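## 4. Teaching a pick by hand (Baton controller)

Applies to Baton units with firmware 109 or later. Section revised in June by Nneka Adebisi.

The brochure says you can teach Baton a new pick "in minutes." You can teach it *a* pick in minutes. Whether it repeats that pick on a part you didn't show it is another matter, and most of this section is about that. Read it before you record anything you plan to keep.

### 4.1 Before you start

- Finish the joint check in Section 3. The software lets you skip it. Don't.
- Clear the table of everything except the part you are teaching.
- Set the speed limit to 11 percent. The default is higher than I would trust with a person holding the leader arm for the first time.
- Know where the stop button is without looking for it.

> **CAUTION:** The follower arm copies the leader arm, including your sneezes. Keep everyone out of its reach while the link is live.

### 4.2 Record a demonstration

1. Hold the leader arm in its rest position and press **Link**. Wait for the steady tone. If the tone wavers, the two arms disagree about where they are; unlink and go back to Section 3.
2. Open the gripper all the way. Half-open starts teach half-open habits.
3. Press **Record**.
4. Move toward the part at one even pace. Watch the wrist view on your screen as well as the arm itself, because the wrist view is what the model will learn from.
5. Stop short of the part and line up the fingers before you go down.
6. Lower, close, and hold still for one full second.
7. Lift straight up, then move to the drop point and open.
8. Press **Record** again to end the take.

If you bumped the table, changed your mind halfway or talked to somebody during the take, delete it. The "auto-clean" option from Trevaskis claims to cut out hesitation. In our trials it also cut out the pause in step 6, and the arm learned to snatch.

### 4.3 How many takes?

The quick-start card says 11. I have never had a policy from 11 takes that I would leave running while I got coffee. Plan on 200 for a single flat part, spread over different positions and angles. If you teach all of them with the part square to the table, expect trouble the first time it sits crooked.

Start each take with the part somewhere slightly inconvenient: off to one side of the gripper, turned at an angle, or close to the edge of what the wrist camera can see.

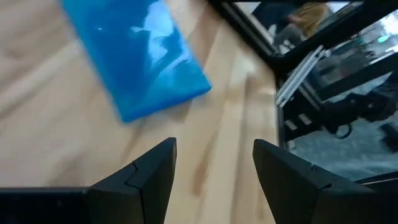

*Figure 4-1. Wrist view with the fingers open. The blue part is at an angle, ahead and slightly left of the gap. Line up before closing.*

### 4.4 Shiny parts

Glare moves when the wrist moves, and the model may decide that the glare is the part. Brillik sells a matte spray for this. It works, but then you have taught the arm to pick up sprayed parts. I prefer to leave the part alone and record some takes with the room lights changed.

> **NOTE:** The confidence score on the Ronaretti viewer tells you how sure the model is - it does not tell you whether the model is right. Run the part and watch the gripper.

### 4.5 If playback fails

- **Fingers close beside the part:** add takes that begin off-center.
- **Arm stops above the part:** check for takes where you paused too long in step 5.
- **Error 3317:** the link dropped during recording. Throw out the last take, even if it plays back fine.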